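The Last Pair of Dawbers 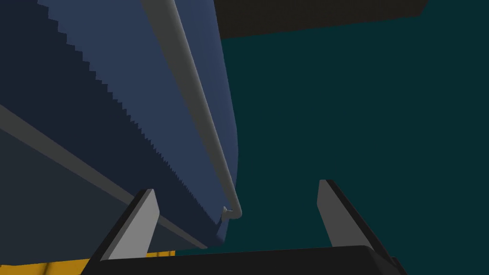 Dark blue on slate, with a grey rod down one side.

Gregor Pringle joined the queue outside Fumus at 2 in the morning with a flask and a camping stool. The shop had one pair of the navy Dawbers in a size 7, and he wanted them.

Gaurav Mishra was already there, sitting on a folded coat.

"What size?" Gregor asked.

"Seven."

Gregor put up his stool anyway. It was cold for March. A bread van went past towards Ornham and came back empty an hour later.

"Are you selling them on?" Gregor said.

"No. You?"

"I'd wear them to work. I drive the Ginden bus."

Gaurav looked at Gregor's feet. He had on the first Dawbers, the canvas ones, with the heels worn flat and one lace replaced with string.

"My brother had those," Gaurav said. "He wouldn't let me touch them."

They shared the flask. By seven there were 40 people behind them, and a man near the back was offering £100 for a place at the front. Neither of them answered him.

The shutter went up at nine. Gaurav went in and came out carrying the box under his arm. He sat on Gregor's stool to try them on, walked to the kerb and walked back.

"They pinch," he said.

"They'll give."

"Do you think so?"

"Mine did," said Gregor, and he folded up the stool and went to start his shift.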